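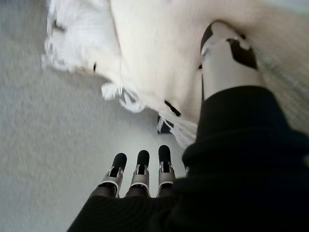
Post no. 103

I gave up the car in May and have been getting the bus to Flirkbridge ever since. The journey takes 21 minutes when the bridge is clear and a good deal longer when it isn't. I used to do it in less, but then I had to find somewhere to park.

The first week I missed it twice. The timetable on the stop was an old one, and Kulsoom Malik from the flats put me right. The last bus back leaves before 6, so I have stopped going to the late opening at the library.

I sold the car to Usman Lashari for parts and got £200, more than the garage had offered. The insurance refund took longer and needed three phone calls.

Shopping is the main change. I buy less and go more often, and anything heavy waits until Noreen is driving over. I have worn through one pair of shoes. My knees are better than they were in winter, though the hill may have nothing to do with it.

I'll write up the Jeltton route next, once I've tried it in the rain.

We use cookies to improve your visit. Accept | Manage settings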